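Newsletter, Integration and Handling

Mixed-bin picking package: what you get, what it costs you in time, and where it still falls short

Fanstead has started taking orders for the Alell picking package, a kit that lets a robot arm take unsorted items out of a bin one at a time and set them down somewhere else. Several readers wrote in after our last issue to ask whether it is ready for normal use. We spent two days at the Fanstead shop with the people who build and support it, and this item covers what we were shown and what we were told.

The short version: it does a fair job on boxes, bottles and other items that hold their shape. It does less well on soft goods and on anything clear. If your bins hold mostly the first kind, it is worth asking for a trial. If they hold mostly the second kind, wait for the June software update and ask again.

What is in the package

The package comes in three parts. The first is the hand, which bolts to the wrist of the arm and carries its own air lines and wiring. The second is a camera set with a mounting post. The third is a small control cabinet with the Alell software already installed. The arm is not included. Most buyers already have one, and Fanstead would like to keep it that way.

You also get a calibration board, a set of spare hoses and fittings, a spare set of contact parts for the hand, and a printed manual of 118 pages. The manual is better than most. The wiring section is laid out in the order in which you do the work, and the fault list at the back gives the action to take next to each code.

The cabinet needs one standard outlet and one network port. Compressed air has to be clean and dry, and Fanstead will ask about your air supply before they ship. Trí Kim, who handles most of the installs, told us that the air supply is the usual cause when a new cell picks well in the morning and badly after lunch.

Test items

Fanstead does not test with one product. The shop keeps a stock of 252 items bought from ordinary stores or sent in by customers. Items are put in the bin in any position, touching or overlapping, and the software is not told what they are. A full run uses many different loads. Kim changes the load by hand between runs and writes down what went in.

The mix is chosen to be awkward. It includes stiff boxes, packages with bumpy edges, bottles, cups, thin-walled tubes, and cloth items with no fixed shape. Clear and shiny things get a larger share than they would in most warehouses. Ingvild Björklund, who runs testing, said customers kept sending in samples of exactly those items, so the shop bought more of them.

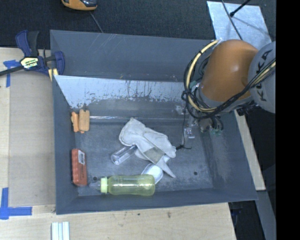 The KUKA arm over a test bin at Fanstead. The load includes a work glove, a yellow-green bottle and a clear tube or cup partly tucked under the glove.

Overlap is the part of the test that matters most to buyers. A single bottle on a bare floor is an easy pick for any system sold in the last few years. When one item lies across another, the software has to decide which one is free to move and where to take hold of it. Alell does this by ranking possible grip points and trying the best one first. If the first try fails, it takes a new picture and ranks again. After three failed tries on the same item it moves on and comes back later. The number of tries can be changed in the settings.

Items that lie close to a wall are handled by a separate setting. The hand needs room around it, and a bin with high sides limits the angles it can use. You enter the inside measurements of your bin during setup, including the slope of the walls if they slope, and the software keeps the hand clear of them. Take these measurements with care. Yaneth Usuga in customer support said that wrong bin measurements account for more service calls than any fault in the hardware.

Results

Björklund let us see the log for the most recent full test. It lists 523 pick attempts. She asked us not to print the rates for single items, as some of them belong to customers, but we can report the general pattern.

Boxes and stiff packages gave very little trouble. Bottles were close behind. The misses on bottles were mostly at the neck end, where the surface is small and curved. Cups depended on how they lay: mouth down was fine, on the side was fine, and mouth up was poor unless the rim was clear of other items.

Gloves, socks and folded cloth were picked on a later try more often than on the first one. The system does get them out, but the cycle slows down. There is also a risk that a soft item brings a neighbor with it. The software has a check for double picks based on weight. It works when the second item is heavy enough to notice and does not work for very light ones.

Clear plastic was the weakest group. The cameras have trouble finding the edge of an item when the bin floor shows through it. Fanstead's advice for now is to use a bin with a matte floor in one even color and to replace bins once they are badly scuffed. Scratches and worn patches can be read as edges. The June update is supposed to improve this, and Björklund said she would send us the new log when it is ready. We will print what she is able to share.

Speed

Fanstead quotes up to 400 picks an hour. That number is for boxes in an open bin with the drop point close by. Expect less with a mixed load, and a good deal less with many soft items. Ask for a timed run with your own goods before you sign anything. Fanstead offers one at no charge if you ship the samples both ways.

A customer's view

Treria, a returns handler, has had the package in use on one line since the winter. Returned goods come to them in every kind of wrapping and often in none. Fredy Marulanda manages the floor there and answered our questions by phone.

He said the install took four days, one longer than planned. The extra day went to moving the camera post, which had been set where a forklift needed to turn. Once the cell was running, his crew needed a week or so to get used to loading the bins in a way that suited it. They do not sort the items, but they have stopped filling bins to the top. A half-full bin gives the arm more to choose from and fewer jams.

Marulanda keeps one person near the cell to clear whatever the arm leaves behind, and that person also looks after two other stations. He would buy the package again for returns. He would not buy it for his clothing line in its present state, and he has told Fanstead so.

His other complaint was about the hoses. The air line that loops from the arm down to the hand has to be long enough for the wrist to turn freely, and on his cell the loop was catching on the camera post. Fanstead sent a shorter line and new clips, and he has had no trouble with it since. New orders come with three line lengths in the box.

Service and terms

The package can be bought or leased. The lease runs two years and includes software updates, phone support and one visit each year. Buyers get updates for the first year and pay for them after that. Contact parts for the hand wear out and are not covered under either plan.

Training is one day on site for up to four people. Yaneth Lozano teaches most of these days. She covers startup and shutdown, clearing a jam, changing the contact parts, and running the calibration check. She does not cover programming of the arm itself, and customers who need that should go to the maker of their arm or to a local integrator. Lozano asked us to mention that the person who will do the daily cleaning should be in the room. In her experience this person is often left off the list, and the camera covers are then wiped with the wrong cloth.

The package is offered for several makes of arm. KUKA arms are used in the Fanstead shop, and we did not see the hand working on any other make. If yours is different, ask Fanstead for the name of a customer with the same one and call them.

Safety equipment is left to the buyer. The kit has inputs for a door switch and a light curtain, but neither is supplied. Your cell will need its own risk review before it is switched on. Fanstead will send drawings to whoever carries it out.

Before you ask for a quote

Fanstead will want the following, and having it ready will save a week of email:

Make and model of your arm, and the age of its controller.
Inside measurements of your bins, at the top and at the floor.
The heaviest and the lightest item you expect to pick.
A rough share of soft items and of clear items.
Air pressure at the point where the cell will stand.
Distance from the bin to the drop point.

Current lead time is nine weeks for the hand and cameras. The cabinet ships sooner and can be installed ahead of the rest. Requests for a timed run go to Usuga, who will send a packing sheet for the samples. Label every item you want back.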